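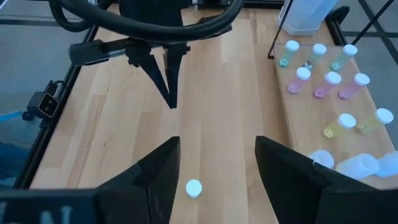

About Mumis

Mumis is a small robotics workshop in Erberg. We build two-arm work cells and we teach people how to use them. The company was started by Faraji Minja, who before repaired packing machines and wanted to have a place where visitors can stand close to a robot and ask questions.

Our open day

Every June we open the doors from 10 in the morning. Last time 200 visitors came, among them two classes from the Nyanda technical school. The main demonstration is our bottle table. Two grippers work over one wooden tabletop, with pill bottles in rows on a board, sorted by color: green, pink and yellow. The caps are white and small, and a round cap lying flat on wood is a good test for any gripper. Visitors can choose the next bottle, and our operator explains each step while the arms are moving. Children ask the best questions, mostly about what happens when a cap falls.

Visits during the year

Groups are welcome also outside the open day. One visit takes 80 minutes and includes the demonstration, a look at the control room and time for talking. We speak English and German. For companies we can prepare a table with your own parts, if you send them to us before.

You find us in the Welta building, second floor, room 881. Please ring the bell at the side entrance.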